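The Hullon toy library in Sastley will lend its play food in paper bags from August. Plastic boxes were used before, but families found them heavy to carry on the bus.

"A paper bag with string handles is enough for a few toy fruits and vegetables," said Charito Layug, who runs the library.
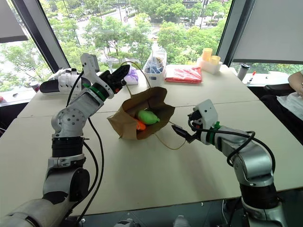

What happens if a bag is torn at home?
Families can bring the toys back in any other bag, and there is no charge.

The library lent 1462 toys last year. Each family may take 2 bags at one time and keep them for four weeks. The desk is open until 4 in the afternoon.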